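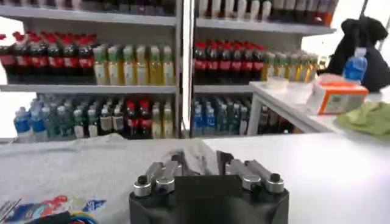
Diary of a Slow Shopper
Search this diary Go
Friday, late evening
Posted by the author

I went in for vinegar this morning and came home with vinegar, a bag of onions, two bottles of that yellow-green tea, and no idea where the hours had gone. This happens to me more and more, and I can't say I mind it. It was raining in that fine May way where you don't feel it until your collar is soaked through, so I suppose I was glad of anywhere dry and bright, and the little shop on the corner is certainly bright.

They have changed the drinks around again. For as long as I've been going there (9 years this spring, I worked it out on the walk home) the bottles lived in a dark recess by the door, and you had to stoop and squint and hope. Now they are out on white metal shelves, two units next to each other, and you can see right through the tea to the white behind it. It glows! I stood there like a child at an aquarium. The cola is lined up next to it with all its red caps in a row, and the water is down on the bottom shelf with the green-tinted bottles, where I would have put it too, water being the heaviest thing in the world once you have to carry it up to the third floor.

I used to do this job, you know, or I should say I used to do it badly. My first summer out of school I stocked shelves at Drondard, the big market out past the rail yard, and I was on drinks for 11 weeks. The trick was supposed to be labels to the front and shoulders touching, no gaps. I could do the labels. The shoulders were another matter, because I always wanted to give everything a little breathing room, and then a delivery would come and there would be two bottles left over that had no place to go. I hid them behind the crackers. I imagine somebody found them eventually. I still can't pass a tidy row of bottles without feeling both admiring and a bit guilty, and this morning I took my two teas from the end so as not to spoil the line.

I meant to buy some of the fizzy lemon from Husov as well, the kind my aunt kept on her cellar stairs, but they haven't had it since before the winter and I have stopped asking. I may have to take the bus to Rojanasak one of these weeks and see if they carry it. The bus takes forever, but there's a bakery next door with the poppy seed rolls, so it would hardly be a wasted trip.

Back home I put everything down on the kitchen table and then, of course, had nowhere to put it away. My own shelf is a disgrace. There were 15 empty jars up there, washed and saved for jam I did not make last fall and will probably not make this one either. I kept 7 and took the rest down to the recycling, then wiped the wood, then put the full bottles in a row with the vinegar at one end. It looks nice. It looks a little like the shop, if the shop were run by somebody with three kinds of mustard open at once.

Supper was the onions, cooked very slowly with butter until they went sweet and brown, on toast, with a fried egg. I drank one of the teas with it – cold, out of a proper glass – and it was sweeter than I remembered but I finished it anyway. The rain had quit by then and I had the window open. Somebody across the courtyard was practicing the same eight bars of something on a clarinet, over and over, and getting a tiny bit better each time.

Tomorrow I have to return the cart I ordered from Sustisell. One of the wheels sticks and it pulls to the left, and I nearly took out a mailbox with it on Monday's walk. I'll miss the pocket on the front, though. I had gotten used to keeping my umbrella there – not that I remembered the umbrella today.

Contact Copyright Diary of a Slow Shopper Back to top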